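Shared Rooms, Shared Costs: A Study of Move-In Support at Garnis Court
Student project report, Community Housing Studies
Prepared by Radwa Gaber

1. Purpose

The project examined how households settle into affordable rental homes during the period after they receive their keys. Garnis Court, a converted school building managed by the Hutitero Housing Trust, was selected as the study site. The work was completed in March under the supervision of the department. 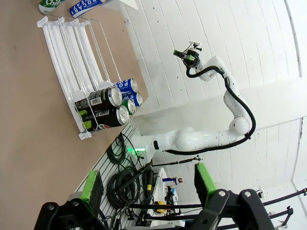
Methods

Interviews were held with adults from six households, each of whom had moved into the building within the past year. Participants were asked about deposits, utility accounts, furniture and contact with the housing office. The trust also supplied its standard welcome packet and a blank copy of the lease. Names and apartment numbers were removed from all notes before analysis.

Findings

Four of the households reported difficulty with utility accounts. In each case, the electric company required proof of address before the signed lease had been returned by the office. Two households borrowed money to pay the connection fee, which stood at $50.

Furniture was a lesser concern. Most participants had used the Funden exchange on Zerouali Street, where donated beds and tables are offered to new tenants at no charge. Delivery was harder to arrange, particularly for upper floors, as the elevator must be reserved in advance and the packet does not mention this.

Participants spoke favorably of the common room on the ground floor. Several had first met their neighbors there, and one parent used it in the evening while her children did homework.
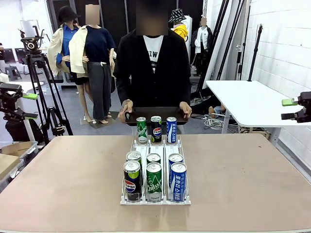 Figure 2. Can dispenser rack with drinks in three lanes.

Recommendations

The trust should return a signed copy of the lease on the day keys are issued. The welcome packet should include the elevator reservation form and the address of the exchange. A small loan fund for connection fees should be considered, with repayment spread over the first months of rent.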